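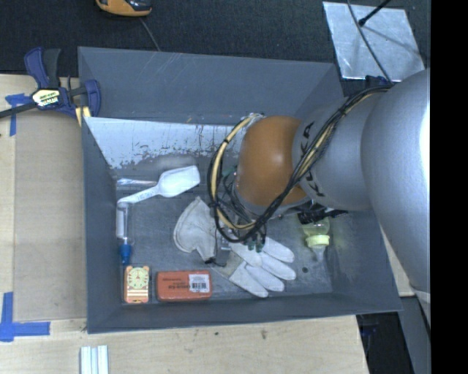

*The gray bin on the Palomino cell, with the arm over gloves, a scoop and a small bottle.*

**Clesach Episode Recorder, four weeks in**

I didn't want to like this, and for the first week I didn't have to try. Clesach sells the recorder as a way to get usable picking examples out of a bin of mixed stuff without hiring a second person to babysit the logs. We put it on our oldest arm, pointed a fixed camera at the bin, and started collecting in August.

The recording part is fine. You start an episode, drive the arm, stop, tag it. Joint positions and video stayed lined up in every run I checked, and I checked 40 of them by hand on a Friday, which I don't recommend. Žofie Kopecký got fast enough with the tags that she stopped looking at the keyboard.

My trouble is with the "coverage score." It's supposed to tell you when you have enough variety. Ours hit green after nearly 7 hours of collecting, when I had mostly shuffled the same objects and grabbed whatever was easy. A boxy package sitting flat scores the same as a limp work glove. Anyone who has tried to pick up a glove knows those are different jobs -- the glove changes shape every time you touch it, and a policy needs far more tries at it. Clear plastic gets no extra weight either. I turned the score off and went back to a paper tally by object.

Failed grasps are the other sore spot. The default setting throws them out. I want them kept and labeled, and the switch is four menus down under "Storage," of all places.

Clamp your bin before you start. The software assumes it never moves and won't warn you if it does.

Against Dasutlow's logger, which we used before, I'd call it better at the recording and worse at the advice. The price is hard to swallow if you only need the first half. Bustatley has a trial license, and I'd take that and run your worst objects through it before paying for a year.

Three stars. The export to plain files works, so at least the data is ours if we quit.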